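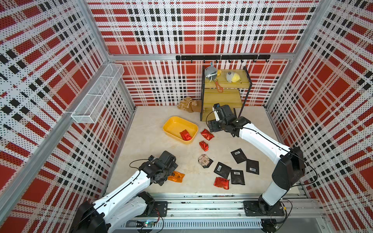
About Dirnix

Dirnix builds and runs small two-arm robot cells for sorting and packing light goods: sachets, foil packets, soft toys, labelled pouches. We are a company of 16 people in a rented unit with a loading dock at the back. Most of our customers are mail-order sellers and sample-box companies whose products are too floppy or too slippery for a conventional packing line.

The company was started by Garnet Cloutier and Luana Xavier, who had worked together on conveyor maintenance. Garnet looks after the mechanical side. Luana handles customers and scheduling. Sobia Orakzai leads software, and Oluwatosin Onuoha is responsible for safety and for the fault log. Dorota Wróbel joined later to run testing.

What we do

Each cell has two arms mounted on a shared aluminum rail at the front, with the goods on the floor of the enclosure between them. The arms take packets to and from a shallow tray, place toys on a shelf, and hang or drop items where the order calls for it. A customer sends us a box of their real stock and we work with that. Foil is hard to pick up, clear film is hard for a camera to find, and a plush toy never lies the same way twice.

We sell cells outright, and we also take in short packing runs at our own unit. The control software is called Plarnach and is written in-house.

The January fault

People who are thinking of buying from us usually ask about this, so we keep the account on this page.

In January, at 20 past four in the afternoon, the right arm of a test cell kept moving after an operator had pressed stop. The left arm halted as it should. The right arm finished its reach, pushed down on a packet against the enclosure floor and stayed there under load until the power was cut at the wall. The operator had one hand inside the enclosure, near the left side, to straighten a packet. The operator was not hurt. The arm's wrist joint was damaged and the packet split.

We shut down every cell in the building that evening and phoned Westerberg, the only customer then running the same version of Plarnach. They stopped their cell the same night. It stayed off for 11 working days, and we packed their orders by hand at our own cost.

What we found

There were two causes. The stop button sent its signal to both arms through the software, and a queued motion on the right arm was handled ahead of it. That was a design error and it was ours. The second cause was procedural. Reaching in while the arms were paused had become normal practice on the test floor, although our written instructions said the power had to be off first. Several of us had seen it done and had not said anything.

When Sobia went back through the stored run records she found 1366 stop commands. The right arm had responded late to a small number of them, by a fraction of a second each time. Those delays had been logged as network lag and closed. They should have been looked into.

What changed

The stop button is now wired directly to the power supply of both arms and does not pass through Plarnach at all. Each cell has a second button at the opposite end of the rail.

Arm force near the floor is limited, and an arm that meets more resistance than expected backs off and waits for an operator.

Nobody reaches into a cell with power on. If a packet needs straightening, the cell is switched off, and the time this takes is built into our quotes.

A late stop of any length is recorded as a fault. Only Oluwatosin can close it, and the cell stays off until that is done.

Dorota tests the stop on both arms at the start of each shift, with the arms moving, and signs the sheet kept at the cell.

These changes have made our cells slower. A packing run that needs a lot of hand correction takes noticeably longer than it used to, and we lost one order over it. Westerberg took their cell back after the rewiring and still use it.

Fault reports

Customers receive every fault report that concerns their model of cell, including faults found on our own floor. Anyone considering a purchase can ask Luana for the full January report. It includes the wiring drawings from before and after the change.

Visits

We are happy to show the cells running. Bring some of your stock and allow a morning. Visitors stand behind the floor line while the arms are powered, and long hair and lanyards need to be tied back or taken off before you come onto the test floor.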